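Paediatric wrist fracture audit reports shorter cast times

May 3, 2025

Children with buckle fractures of the distal radius were kept in a cast for a median of 17 days after a change of protocol at the Ernness district hospital, according to an audit released by its orthopaedic department. The audit covered 555 patients under the age of 14 who came to the emergency department after a fall on an outstretched hand.

Under the revised protocol, a child with a stable buckle fracture on two-view radiographs is fitted with a removable splint or a soft cast at the first visit. Parents are given written instructions for removal at home. Follow-up radiographs are taken only if pain or swelling persists.

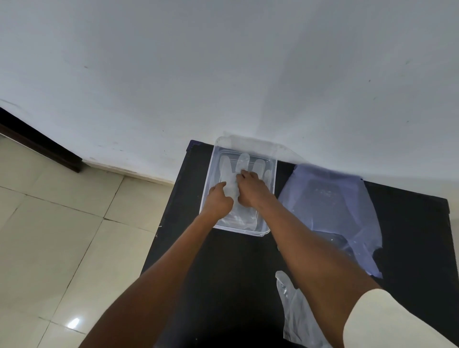
Fractures involving the growth plate, or with any cortical break on the opposite side, were excluded and managed in the fracture clinic as before. Of the patients included, 94 returned for an unplanned review, most often for skin irritation under the splint. In 4 of these, the original films were re-read as showing a greenstick fracture, and a full cast was applied. None needed manipulation under anaesthetic.

Kuldeep Rajput, the lead author, said the re-read films were all taken in January, before the reporting checklist came into use. The checklist asks the reader to record the state of both cortices in both views.

The authors note that the audit was carried out at a single site and that grip strength was not measured. Return to sport was taken from telephone interviews with parents and may be subject to recall error. A second round, using the same checklist, is planned at the Ollberg and Kellum units. 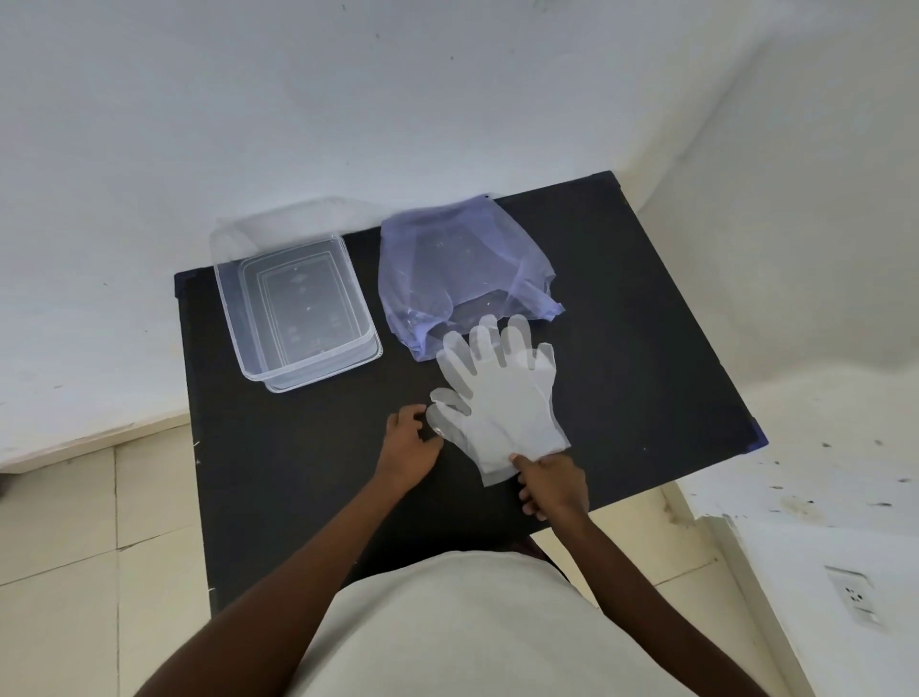
Clear plastic storage container on a black tabletop, with a translucent lid behind.

The protocol and the parent leaflet are available from the department on request.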